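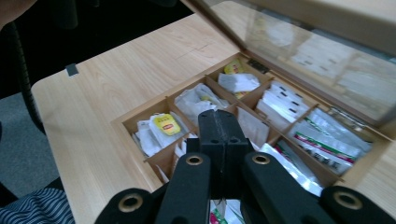

One reader of our last report wrote back that a subsidised kitchen supplies scheme for small offices sounds like a discount with extra paperwork, and asked what it had changed. Fair question. The answer at the end of the second quarter is: less than the application promised.

**Uptake.** The target was 200 member workplaces in Endirton. We have around 30 ordering regularly. A larger number signed up, took the free starter order and haven't been heard from. I wouldn't count them, though the Dovov dashboard does.

**Waste.** Nollo claims its bulk tea and coffee packs cut packaging by 20 per cent. We've seen no weighing data, only a brochure. Until they supply figures I'd ask that the claim stay out of your newsletter.

**Deliveries.** Moving the run to Wednesday mornings helped. Missed drop-offs are down, but the centre of town is still a problem before 9 a.m. and Seo has charged us for two failed attempts it may have caused itself. We're disputing both.

**Money.** Spending is under budget, mostly because orders are low — I'd be wary of reading that as efficiency. The $500 set aside for printed flyers is unspent and I'd sooner put it toward phoning the lapsed workplaces.

**Next quarter**

- Call every lapsed workplace and record why it stopped
- Get weights from Nollo, or drop the claim
- Revise the uptake target before February

A revised budget is attached. The Seo line is provisional.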